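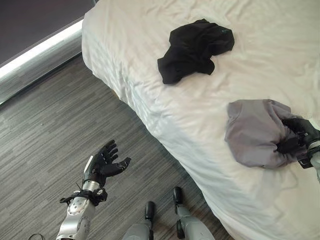
Hastik Teaching Kit for Two-Handed Robots

Laundry is a wonderful teacher! Clothes slump and bunch up differently every time you drop them on a bed, and a learning system needs to meet plenty of those heaps before it copes with a new one. Hastik records your robot's work from head height, with both hands and the clothes in one view, and keeps the joint readings in step with the video.

Made in Desolville. Works with Vrabec and Tisow hands.

What you get
Head camera and mount
Two forearm straps with clips
Recording software, with up to 500 examples per project
Printed task cards (shirts, towels, bedding)

How a session goes
Toss a few clothes on the bed, press record and guide the robot through the task. Press again when you're done. Keep the fumbles too, and tag them as misses. They're great training material!

"I love how quickly you get going," says Libor Jireš, who wrote the task cards. "My first set was 30 grabs of the same shirt, and I wanted to keep going."

Part number 912
Updated 9 September 2023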